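Workstation safety checklist with comments - table clearing cell, Prodow packing hall
Site: Cellunbridge
Inspection round: April 2023
Previous round: March
Filled in by: shift safety representative, line side

How to read this list: OK means I checked it myself. OPEN means work is still needed. The comment is for the people of both shifts, so please read it also when the point is OK.

1. Emergency stop reachable from both sides of the table: OK
Comment: The second button was moved lower after the March round. Shorter colleagues can now press it without stretching.

2. Floor marking around the cell: OPEN
Comment: The yellow line is worn at the side where the carts pass. People step inside without noticing. New tape is ordered.

3. Stop before reaching in: OPEN
Comment: I watched 19 reaches into the cell during one shift. In 2 of them the person did not press stop first. Both times it was to save a small object from falling. I understand the reflex, but a cup can be replaced and a finger can not.

4. Finger pinch points known to operators: OK
Comment: Everybody I asked could show me the danger places: between the two fingers, and also at the links behind them. The links are forgotten more easily. Please continue to mention them to new people.

5. Practice in simulation before a new mix of objects: OK
Comment: The Prirnero software is used for this. The operator looks from near the gripper and decides what should be taken first. Small and thin things lying close to the fingers need the most attention.

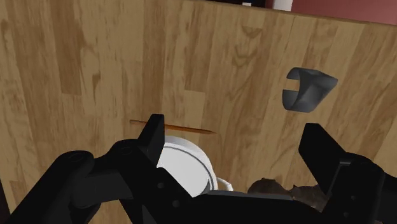 Simulated table, gripper open. White cup between the fingers, thin pointed stick above it, dark gray curved piece farther away.

6. Pointed and thin objects: OPEN
Comment: We have no written rule yet for which way a pointed object should face when it is lifted. The morning shift keeps the point away from the walkway, the evening shift decides each time. I ask for one rule for both.

7. Screen work and rest: OPEN
Comment: This is the biggest change for us. Before, we had tired shoulders, now we have tired eyes. One operator had to confirm 217 picks in a shift, and the agreed limit is 148. The rotation plan exists on paper - it must be followed also when somebody is sick.

8. Noise and hearing: OK
Comment: It is quieter than the old sorting belt. Some colleagues say they miss talking during work, as the screen desk stands alone. I put it here although there is no box for it. Could the desk be turned toward the line?

9. Training records: OPEN
Comment: The Alemneh course is finished for the morning shift. The evening shift is still missing the part about restart after a fault. Until then, restart only by the shift lead.

10. Hand clearing still possible: OK
Comment: The manual trays are kept beside the cell and are clean. Please do not store boxes on them.

To be closed before the next round: points 2, 3, 6, 7 and 9. Copy hangs at the cell door, remarks can be written on the back.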